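Print this page | E-mail this item

Kitchen notes, Numham office
September 5, 2003

Paper cups

The Plisow kitchen now stocks a ribbed paper cup in place of the smooth one. The ridges run the length of the cup and give a firmer grip. Cups are stored rim down, in stacks of no more than 11 – taller stacks lean and mark the rims. The blue and white ones with the large numerals go on the left-hand shelf. 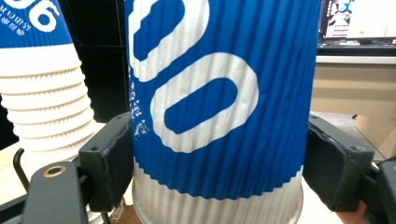 Ordering

Sleeves hold 60 cups. The January count found 212 loose cups across 3 cupboards, nearly all of them opened before the previous sleeve was finished. Please finish one sleeve before starting the next. Requests go to the Feslow stores desk – the Salazar building orders separately.

Print this page | E-mail this item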